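March, bench notes, 9:30 in the morning

Okay, sorting day again! I have been putting this off since the Clellholm order came in, and the shelf behind the door had gotten to the point where you'd pull out one thing and four others came with it. So, bins. Plain plastic ones, nothing fancy, and I wiped the white table down first so I could see what I was doing for once.

Rule for today (write this on the wall somewhere, please): tall black cylinders go in the red bin, standing up. The short pale blue one goes in the blue bin. I tried laying the black ones on their sides last month and they just rolled to one end and got tangled up with everything else – never again.
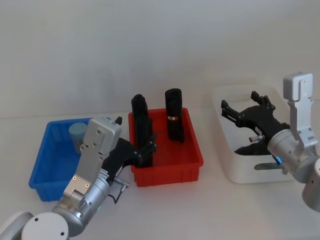 The tall ones are a pain all the same. They stick up way past the rim, so forget about stacking anything on the red bin, and you want to hold them low down near the base when you set them in or they lean over. I like the red bin for them because the sides are straighter than the blue one's.

I also went through the stock sheet while I was at it. The Dralmont list says 188 pieces and my own count came to 164, so either we're short or (more likely) there's a box still sitting over at Rusteck that got signed for and forgotten. I'll call after lunch. Found 3 with no label at all and put a strip of tape on each, blank for now. If you know what they are, write it on!

Other stuff: the Boonyarit tape peels if you put it on cold, so leave the roll by the heater for 5 minutes first. And could whoever has the good marker bring it back – I've been labeling with a pencil like it's third grade.

Still to do: the drawer under the sink, and the shelf tags.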